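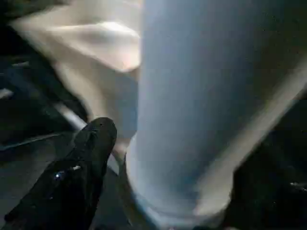 Hello again, Serpil, and thank you for being so patient with me over this login business. I've now tried everything in your last message (twice, with a cup of tea in between!) and the Folar account page still sends me back to the sign-in screen the moment I press Save. It's the same pale blue, by the way, as the light blue thing in my picture, so when you ask which screen I'm stuck on, it's the one in that color and not the white one with the menu.

Things I did this morning: cleared the browser history, changed the password, and turned off the ad blocker my nephew put on. I waited 36 minutes before trying again, as you suggested. It let me in, showed my address, and threw me out when I saved.

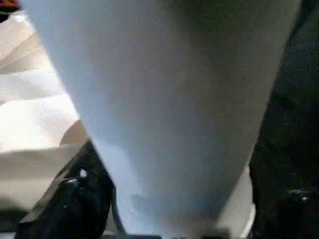 Then I tried my husband's laptop, and there the page did save, but the old phone number came back after I signed out. Ticket 1296 was about that same number, and Eylül Çınar told me then it was fixed, so maybe she remembers what she did?

I'm home until three if you'd rather call. Please use the new number, ending in 80.

Warmly,
Aslı Baysal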